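# The Skorkau pine table from Vakerlow, after a good long while of living with it

I put off writing this one because I wanted to be fair. A table is a slow sort of purchase, and the first week tells you very little except whether you can get it through the door (we could, but only after taking the door off). I've now had the Skorkau for three years, and I feel ready to talk about it, probably at more length than anyone needs.

Let me start with the money. I paid $202 for it at the end-of-season sale in September, and delivery was on top of that. For solid pine, with no veneer and no mystery core in the middle, I thought that was a very good price and I still do. It comes flat, with the top in one piece and the legs in a separate carton, and the instructions are a single folded sheet with drawings. There are 19 steps. Steps 1 through 11 are perfectly clear, 12 is drawn from underneath when everything else is drawn from above, and after that it all goes smoothly again if you've kept your temper.

The top is what you're buying, really. Pine is a soft, friendly wood and it shows everything, and the grain on these varies a lot from one table to the next. Vakerlow doesn't let you choose your board. If you want a calm, even surface with no knots, please buy beech and be happy. I like a knot, and I like being able to find my own place at the table by the grain.

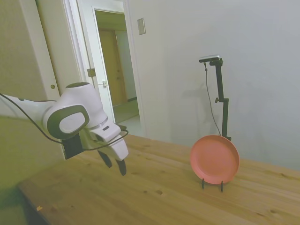

Şengül Kırmızıgül wrote to me after my short note on this table last year and disagreed with me pretty firmly: she had hers for one winter and the top cupped so badly that a pencil would roll to the middle and stay there. She had it next to a radiator and had left it bare wood, and she felt the sheet in the box should have warned her about both. I think she's right about that. Mine stands well away from the heat and has stayed flat as far as I can tell with a ruler, but I did oil it before anything was ever set down on it.

So, the oil. The table arrives sanded and completely unfinished, and you should budget for that. I used Citotard, the clear one, two coats with a night in between. It goes on thin, smells faintly of oranges for a day or so, and it warms the color of the pine a little. Do the underside as well! It's a dull job lying on your back with a rag, and I grumbled the whole way through it, but I would do it again. I give the top a fresh coat each spring, a light one, and buff it off with an old T-shirt after dinner.
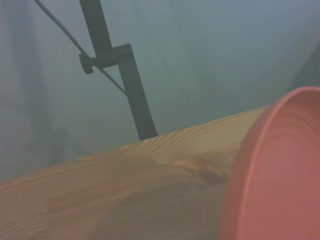 *Pine grain and a knot, close up.*

Now for the complaints, and there are a few. Pine dents. A dropped fork will do it, and so will pressing hard with a ballpoint on a single sheet of paper, as I found when I noticed part of a grocery list written permanently into my end of the table. You can lift the shallow dents with a damp cloth and a warm iron, and I've done that with some success, but the deep ones are yours for good. The bolts also want tightening about twice a year. I didn't do this the first year and there was a wobble by spring that had me folding up cardboard under one leg like a café waiter. The wobble had nothing to do with the floor, as it happened. A quarter turn on each bolt and it was gone.

The edges are my other gripe. They come quite sharp from the factory, sharp enough to leave a line on your forearms if you read with your elbows on the table, as I do. I took 120 grit paper to the long sides and rounded them over by hand, then 220 to finish, and it took most of an afternoon with the radio on. 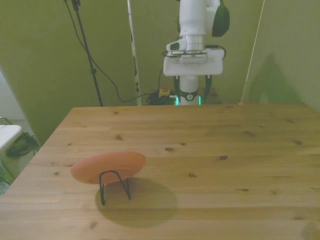

I wouldn't go any coarser than that, by the way, because pine scratches across the grain very easily and you'll be chasing the marks for an hour. Do the corners last and go gently.

Customer service was kind when I needed it. One of the leg bolts had a stripped thread, and Vakerlow mailed me a new set of four without asking for a photo or the receipt. It took 3 weeks to arrive, though, and we ate off our laps for a good part of that.

Would I buy it again? Yes, at the sale price, with a can of Citotard in the same order. At full price I'd look around a bit more first, and if you have small children with forks I might wait a few years.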